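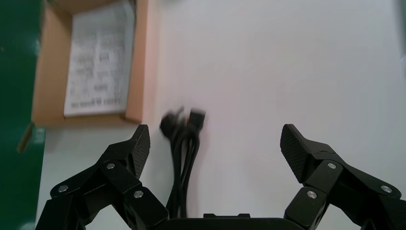

Raltus Finger Pad Service Kit
Fits two-finger parallel grippers with hinged-link fingers
Made by Gyamfi | Sold by Starnix Automation Spares

Overview
Gripper pads wear out the way shoe soles do: slowly, and then on the day of a customer visit. The Raltus kit replaces both textured pads and the fasteners that hold them on, so you can stop rotating the old ones and calling it maintenance.

Cables are the usual reason people order. A bundle of power cords is slick, springy and full of opinions, and a worn pad will let one strand slide out while holding the rest perfectly well.

In the kit
Finger pads, crosshatched, black (pair)
Pad screws, with spares for the one that rolls under the cell
Hex key
Alignment shim
Instruction card, larger type than the last edition

Fitting
Power down and lock out the arm. Open the fingers fully by hand.
Back out the screw at the joint below the pad. If it won't move, stop and check that you have the right key before you blame the screw.
Wipe the seat clean. Old pad dust looks like nothing and shifts the new pad by a surprising amount.
Seat the pad with the texture facing inward. We mention it for a customer who knows who he is.
Tighten to 3 Nm, then do the other finger. Replace pads in pairs, please.
Close on the shim and check both pads touch it evenly. Re-zero the grip width before running anything.

Looking after it
Check pads every 4 weeks on cable and connector work, every 9 on cartons. Brush the links dry. Do not oil the pivots; oil travels, and it travels to the pads.

From the service bench
"Most of the slipping grippers I get sent have nothing wrong with them except the pads. The rest were never re-zeroed." Tomás Leitão, repairs

Ordering
Single kit or box of 10. The older Grerkitz pads use a different screw and will not fit, however firmly you encourage them. For anything odd, ask for Marcus Kincaid on the parts desk and have your gripper serial number ready.

Related items
Pivot pin set
Link plate, left or right
Wrist cable clips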